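4 Recording folding demonstrations with the hand-held gripper

4.1 Purpose of this section

Section 4 covers the recording of towel-folding demonstrations for the Ekska training set. It assumes that the gripper has been calibrated as set out in section 3 and that the operator has completed the practice takes. The method follows the protocol used in the Amato study, in which 1,413 takes were recorded and 1,317 were kept after review. The figures in 4.5 come from that study.

4.2 Before the first take

1. Check that both grip pads are seated flat on the inner faces of the fingers. A pad that has lifted at one corner will shift the measured finger gap.

2. Open and close the fingers fully five times. The movement should be even on both sides. If one finger lags, stop and return to 3.4.

3. Pass the wrist strap over the hand and tighten it.

4. Wipe the camera lenses with a dry cloth. Do not use spray cleaner.

5. Start a new session file and enter the operator code, the room code and the towel code.

Note: The room code must be changed whenever the work surface changes, even within the same room. A bed and a table in one bedroom count as two surfaces.

4.3 Recording a take

6. Lay the towel on the surface in the start state given on the task card. Start states A to D are flat, half folded, folded in layers, and crumpled.

7. Hold the gripper still above the surface for two seconds. The tracking software uses this period to fix its starting position.

8. Approach the edge named on the card at a steady speed. Keep the fingers open until the fabric is between the pads.

9. Close the fingers on the edge. For a thick towel, take up only a narrow strip of fabric. A deep grasp gathers several layers, and the policy then learns to drag the whole stack.

Caution: Do not press the fingertips into a mattress or other soft surface. The surface gives way and the recorded height will be lower than the true height of the towel.
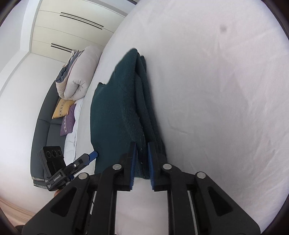
10. Lift, carry the edge to its target and lower it before opening the fingers. Dropping the edge from a height is marked as a fault in review.

11. Withdraw along the line of approach, hold still for two seconds, and end the take.

Each take should last no more than 12 seconds from first movement to final hold. Longer takes are accepted by the recorder but are split during processing, and the split often falls in the middle of a grasp.

4.4 Surfaces and backgrounds

Plain pale sheets give few visual features for tracking. In such rooms, keep furniture or bedding within the camera view where possible. Do not add printed markers unless the task card calls for them - they were left out of the original study so that the policy would not come to depend on them.

Change the towel's angle to the surface between takes. Neusa Quintana's review of the first Patemwood sessions found that operators tended to square the towel to the bed, and the trained policy performed poorly on angled starts.

4.5 Session length and review

A full session is 344 takes, shared between two or more operators. Reviewers reject a take for any of the following:

Tracking lost for more than half a second
Fingers closed on the surface fabric as well as the towel
Free hand used to move or flatten the towel
Missing hold at the start or end

Rejected takes are not deleted. They are moved to the fault folder and may be used later to train the grasp failure detector described in section 7.

Note: If tracking is lost in three takes running, end the session and repeat the calibration in 3.2. Questions about the fault codes should go to Aivar Mockus at the Drirkarville site.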